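4th April. Equipment plan, hands and bench

Spoke to Siebe Peeters about the Tulamance order. The pair of hands stays on the list for October. Fouad wants the wrist sensors as well, but they push us past the limit and I have moved them to next year.
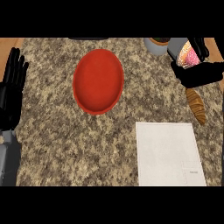 The Kinside quote covers arms and mounts only, so bench props need their own line. I have put 300 against it. Most of the sim set can be bought from any kitchen shop. A red oval bowl like the one on the granite top is cheap, so order spares. The croissant needs a rigid stand-in, as real pastry will shed crumbs into the finger joints. Hajar to look for one.

Worktop: Sherif priced a stone slab at 2,000 fitted. Too much. A printed vinyl sheet should give the cameras a similar speckle.
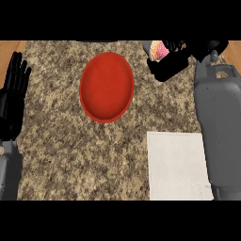
Delivery on the slab was extra anyway, and the present table is not rated for the weight. Vinyl it is, 2 rolls, one kept back for wear.

Still open: Porneo service contract (Essam has the draft), spare finger tendons, lead time on the left forearm cover. Limit for sign-off without a second quote is unchanged.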